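Gemholm Marginalia: a collection of notes people wrote in their books

Version 2, released 2026-09-25

What this is

Gemholm Marginalia is a set of 1,000 short handwritten notes, typed up from the margins and flyleaves of secondhand books. I started it because I kept buying old cookbooks and novels at the Cuneck book fair and finding that the penciled remarks were more fun than the chapters (one reader argued with a bread recipe over 15 pages, and I'm still on her side). It grew from there, and I'm very glad you've found your way to it!

What's in the files

notes.csv has one row per note, with the text, the kind of book, where on the page the note sits, and the language.
books.csv lists the books, with title, year and binding where I could work them out.
unclear.csv holds the 49 notes I couldn't read with any confidence. If you're good with old handwriting, please have a go at them.

How the notes were typed up

Spelling is left just as the writer had it, crossed-out words and all. Where a word could be read two ways I put both, with a slash between them. Full names and street addresses have been replaced with initials, even in very old books, as it seemed the polite thing to do. Pressed flowers, bus tickets and grocery lists are not included, though I did keep them.

Bindings

The binding column says cloth, leather, paper or unknown. Cover color goes in a separate column, in plain words like "dark gray" or "green," and I don't try to be fancier than that.
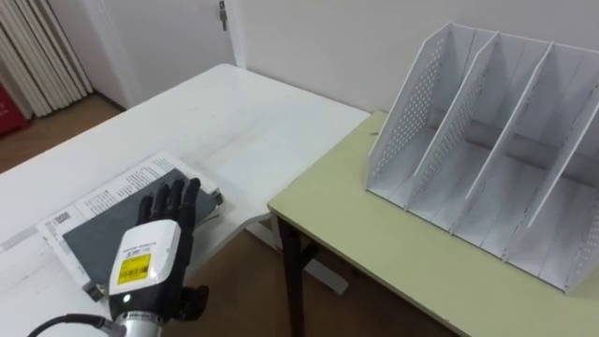

Known gaps

Cookbooks and school books are heavily overrepresented, which says more about my shopping than about readers in general. Most notes are in English. Dates are guesses unless the writer put one down.

Using and citing it

Please use it for anything you like, including teaching. A credit to Zinash Sisay, Gemholm Marginalia, is plenty. Corrections are welcome at any time, and the next batch, from the Siregar boxes, should be ready in June.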